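Setting Up the Altlow Rooftop Receiver

Section 2: Mounting, aiming and first connection

Read this section through once before you go up the ladder. You will need the receiver, the mast clamp, the gray outdoor cable, the indoor power unit and a 13 mm wrench. The Sakero app should already be on your phone and signed in. If it isn't, go back to Section 1.

CAUTION: Do not mount the receiver during a storm, in high wind or on a wet roof. Keep the mast and cable well away from overhead power lines.

Choosing a spot

The receiver needs a clear line to the Tumska relay that serves your area. Trees are the usual trouble. A spot that works in January may lose signal by May, when the leaves are out, so leave room above any branches in the path.

1. Open the Sakero app and tap Find Relay.
2. Stand where you plan to mount the receiver and turn slowly until the arrow on the screen goes green.
3. Look along that line. If a building or hill is in the way, try another corner of the roof.
4. Write down the heading. You will need it in step 8. 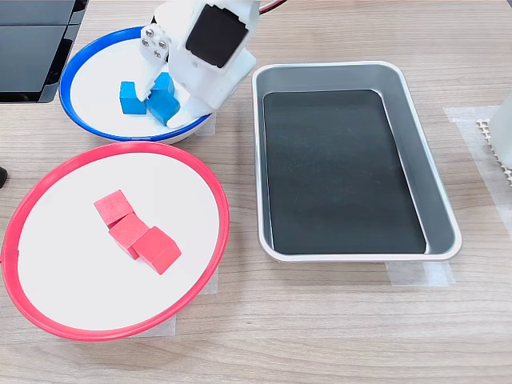

Atieno Nyamweya
Technical Writer, Rural Access Products
Last revised Sun 4 January

Mounting the receiver

5. Fit the mast clamp with the open side facing the relay. Tighten both bolts by hand.
6. Slide the receiver into the clamp until it clicks. The label goes at the bottom.
7. Push the gray cable into the port under the rubber cap, then press the cap closed. Leave a drip loop below the port before the cable goes into the house.
8. Turn the receiver to the heading you wrote down. Snug the bolts with the wrench, but leave enough play to move it by hand.

NOTE: The Aebischer clamp sold with earlier kits has one bolt, not two. It still fits. Use the spacer from the small bag, or the receiver will sag over time.

Connecting power

9. Bring the cable indoors and plug it into the port marked OUT on the power unit.
10. Run a short network cable from the port marked LAN to your router.
11. Plug the power unit into the wall. The light blinks amber while the receiver starts up. Allow 5 minutes.

CAUTION: Never plug a computer or router into the OUT port. It carries power and can damage other equipment.

Fine aiming

This part is easier with two people, one on the roof and one reading the app.

12. Tap Aim in the app. A signal score appears, from 0 to 1000.
13. Move the receiver a little to the left, wait for the score to settle, then a little to the right. Keep the better position.
14. Do the same for tilt.
15. Tighten the bolts, one and then the other, and check the score again. It often drops a few points as the clamp closes -- this is normal. If it drops a lot, loosen the bolts and repeat from step 13.

When the light on the power unit turns solid green, the receiver has joined the network. It may restart once by itself to load new software. Leave it plugged in until the green light comes back.

If the light stays amber

Check that the gray cable is fully seated at both ends. Unplug the power unit, wait a full minute and plug it in again. If there is still no green light, tap Help in the app and choose Send Report before you call. The support desk will ask for the report number and the serial number on the bottom label -- take a picture of the label before you mount the receiver, as it is hard to read from the ground.

Section 3 covers Wi-Fi names, passwords and adding a second router.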